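Cetico Two-Arm Bench Kit

Overview

The Cetico kit is a tabletop setup for two-arm handling work. It ships with marked blocks, a printed marker sheet, an open tray and the rail parts for the edge of the workspace. The arms are sold separately. Most buyers already own at least one, and the kit works with any arm on the Isora compatibility list.

Everything in the kit is meant to be picked up, moved and set down thousands of times. The blocks carry fiducial markers on their faces so the software can find them from more than one side. The marker sheet lies flat on the table and gives both arms the same reference.

Typical tasks are sorting blocks, placing them in the tray, handing a block from one arm to the other, and returning the table to its starting layout. Briem, the control software, includes a project file for each of these. You can edit the files or write your own.

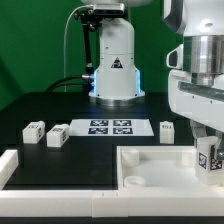 A marked block held just above the tray, with the marker sheet and more blocks on the table.

Setting up

Clear the table and wipe it down. A dark matte surface gives the best contrast with the blocks and the sheet. Place the marker sheet where both arms can reach it and tape the corners if your room has strong airflow. Fit the rail along the front edge, then set the tray inside it.

Start Briem and choose New Bench. The software asks each arm to look at the sheet in turn and saves the result. Run this step again any time an arm or the sheet has been moved. Bumping the tray does not require a new calibration, but you will need to update its position under Fixtures.

Cables should run behind or to the side of each arm with enough slack for full rotation. Cable clips are not included.

What's in the box

Marked blocks in two sizes
Marker sheet, plus one spare
Open tray with posts and ring cup
Edge rail and corner posts
Briem license for one workstation
Printed setup guide

Replacement blocks

Markers wear with use, mostly along the edges where the gripper fingers close. We rate the printed faces for 3,000 grips. After that, detection may become less reliable in low light. Replacement blocks come individually or in a set, and older Isturum blocks can be used with the current tray.

Price and ordering

Complete kit: $972
Replacement block set: $149
Extra marker sheet: $33

Prices do not include shipping or sales tax. Kits ordered with an Isora arm are packed and shipped together. Returns are accepted if the Briem license has not been activated.

Notes

The tray is not rated for liquids or heated parts. The sheet can be reprinted from the file supplied with Briem, but print it at full scale on matte paper and check the marker size with a ruler before use. Glossy paper causes missed readings under overhead lights.

Page updated 14 May 2019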